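Tabletop
Print | E-mail

A tabletop is the flat upper part of a table, carried by legs, a frame or a pedestal. Stone tops are heavy and are usually cut to order - the Tancombe yards once sold 400 a year.

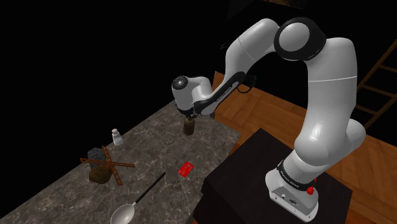 Category: Furniture parts

Stone patterns are also used on tops made of other materials. Ebbe Aasen's catalog of the Lellgate workshops lists 208 patterns, most of them gray. Spills on natural stone should be wiped up quickly, as acids leave dull marks.

Last edited July 6, 2024
Contact | © Waltent | Back to top
This site uses cookies. Accept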